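Main Akmont à quatre doigts et pouce - comparatif des pastilles et choix du contrôleur

Référence catalogue : série 137, version avec housse noire

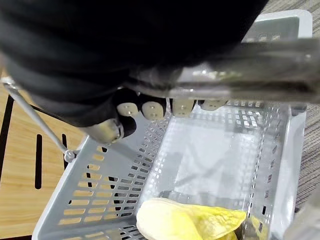
Peut-on monter cette main sur un bras qui porte déjà une pince à deux mors ?
Il suffit que la bride du bras accepte notre plaque d'adaptation Asell et que le contrôleur dispose d'un port libre. La pince se démonte, la plaque se visse à sa place, et le câble de la main suit le même chemin que l'ancien.

Présentation

La main Akmont est destinée aux ateliers et aux laboratoires qui manipulent des objets de formes variées, souples ou rigides, sans vouloir changer d'outil entre deux prises. Nous la proposons avec des pastilles claires au bout des quatre doigts, et un pouce gris qui vient en opposition. Pour nos essais, nous plaçons volontiers un objet mou, comme le jaune de la photo, dans un panier en plastique ajouré. Les parois du panier obligent la main à descendre presque à la verticale, et c'est une situation que beaucoup de clients nous décrivent.

Pastilles disponibles

Pastille lisse : livrée de série. Elle convient aux cartons, aux flacons et aux pièces usinées. Sur un tissu, elle demande un peu plus de serrage.
Pastille souple Říha : en option. Nous la préférons pour les peluches, les sachets et les textiles. Elle s'use plus vite sur les arêtes vives.
Pastille striée : en option, pour les objets gras ou humides. Elle laisse parfois une trace sur les surfaces tendres.

Le remplacement se fait avec la petite clé fournie. Serrez sans forcer, puis refaites le zéro des doigts avant la première prise.

Comparaison avec la pince à deux mors

Nous avons fait travailler la main et la pince Kisberg sur la même table, avec le même bras et le même panier. La série comptait 529 prises au total, partagées entre les deux outils. Nous ne publions pas de classement général, car le résultat dépend beaucoup de l'objet. Voici cependant nos remarques :

Objets mous au fond d'un panier : avantage à la main. Les doigts se répartissent sur la matière et le pouce ferme la prise.
Petites pièces plates : avantage à la pince, qui est plus étroite et plus simple à régler.
Objets collés contre une paroi : les deux outils ont des difficultés. Avec la main, il faut orienter le poignet pour que le pouce trouve sa place entre l'objet et le bord.
Temps de réglage : une matinée pour la pince, plus de deux jours pour la main si l'on part d'un programme vide.

Contrôleur

La main fonctionne avec le contrôleur Asell en deux versions. La version de base enregistre jusqu'à 11 postures. La version étendue en enregistre 60 et permet de régler l'effort doigt par doigt - c'est celle que nous conseillons pour les objets déformables. Le logiciel est le même dans les deux cas, en français et en anglais.

Entretien de la housse

Essuyez la housse avec un chiffon légèrement humide, main hors tension. N'employez pas de solvant. Une housse percée doit être changée avant de reprendre le travail, surtout en milieu poussiéreux.

Contenu de la livraison

Main avec housse noire montée
Jeu de pastilles lisses
Clé de montage
Câble de liaison
Notice imprimée

La plaque d'adaptation et le contrôleur se commandent séparément. Indiquez le modèle de votre bras dans le champ « remarques » de la commande. Prêt pour essai possible sur demande, selon disponibilité ; le transport de retour reste à la charge du client.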